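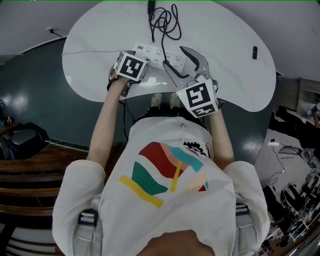 *Power strip on the kidney-shaped table, black cable coiled behind it.*

# Storkenside: desk cables and power strips

Short recordings of everyday cable work on a white table: plugging in, unplugging, coiling, and moving a strip from one spot to another.

## Contents

- 598 clips, each up to 30 seconds
- 20 clips held out in `check/`
- `labels.csv`, one row per clip

## Labels

| Field | Meaning |
|---|---|
| `item` | strip, cable, plug, other |
| `action` | plug, unplug, coil, move |
| `room` | Allura or Paucar |

Cable color is written as black or white only. A strip with no plug in it is still labeled `strip` — check `action` before filtering.

## Known issues

- Thin white cables are hard to pick out against the tabletop.
- Allura labels from January use `wind` for `coil`.

## Contact

Labels: Edith Urrego. Files and downloads: Filippos Stergiou.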